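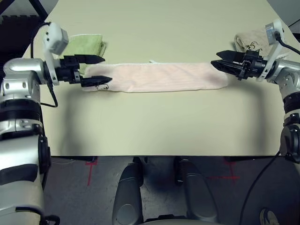
Can a machine take over the towel folding at Trarkby yet? It can fold towels for a good part of a shift, at a pace that would get a human folder spoken to, and it still needs a person within shouting distance.

# Progress report: Trarkby linen pilot

**To:** Olszewski Fund, small grants desk
**From:** Keltolier, project office
**Date:** November 6, 2025

You asked in your last letter for "fewer adjectives and more towels." We have tried to oblige.

## Where things stand

The grant pays for one question: whether the two-armed folding station can take over the small-towel work at the Trarkby laundry, which is dull, endless and hard to hire for. The plan we sent you in April promised 1000 logged folds by this report. We have logged 1156. Before anyone opens a bottle, a logged fold is a fold that was started. The plan did not say finished, and we now see why you like to read plans closely.

Of the last full batch, 61 percent ended in a towel the laundry would put on a shelf without touching it again. The rest needed a tug, a refold, or in a few cases an apology to the towel. In the spring the station could manage a half fold if the towel was laid out for it perfectly flat, so this is movement in the right direction, at the speed of municipal roadwork.

## What works

- Folding a flat towel lengthwise into a strip. This is the most dependable thing the station does.
- Bringing both arms to opposite ends of a strip without the two of them arguing over the middle.
- Working through different colors. We worried about pale fabric on a pale table, and the worry cost us most of a month. It is now fine.

## What doesn't

Picking one towel off a pile remains a gamble. Terry cloth clings to terry cloth, and the grippers have no opinion on whether they are holding one layer or two. A person finds this out with a thumb and never thinks about it. We have spent 7 weeks on the thumb problem and have a partial answer: pinch, lift a little, look, and put it down again if it seems too thick. It is right more often than before. It is also slow, and the laundry staff have started calling it "the shopper."

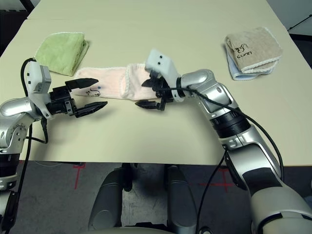 Corners are the other sore point. A lengthwise fold forgives a bad grip, but the fold after it doesn't, and any slack at one end turns up later as a lopsided square. The station will then set that square on the stack with great care. We have changed the order of work so that it pulls the strip straight before going on to the next fold. It adds a few seconds and saves a fair number of refolds, and we would make the same trade again.

Washcloths, fitted sheets and anything with a hood are still outside the project. We were asked about fitted sheets at the open house. Most of the adults in the room couldn't fold one either, so we felt no shame in changing the subject.

## What the laundry thinks

Mixed, and fairly so. The morning crew like having the station take the plain towels while they do the awkward stuff. The evening crew would prefer it to be faster or somewhere else. Both crews have asked when it will carry the finished stack to the shelf. It won't under this grant. Walking across a busy shop floor with an armful of linen is a separate project, probably with a separate insurance form.

Speed is the number everyone wants and we would sooner not print it until the picking problem settles down, as it changes with every revision. A practiced folder is well ahead and doesn't stop to be recalibrated after lunch.

## Money

Spending is under plan on travel and over plan on gripper fingertips, which wear out faster on cotton than the supplier led us to expect. The two nearly cancel out. We'd like your permission to move the unspent travel line into parts. A one-line email will do for our files.

## Next period

1. Get single-towel picking good enough to run a batch with no one touching the pile.
2. Count only finished folds from now on, and restate the earlier totals the same way.
3. Run the station at the Sornach site for two weeks. Their towels are thicker and their patience, we are told, is thinner.
4. Write up the fold-straightening step so the laundry can adjust it without calling us.

The Sornach dates depend on when their dryer line is back in service. We'll send them on once we have them, along with the restated totals.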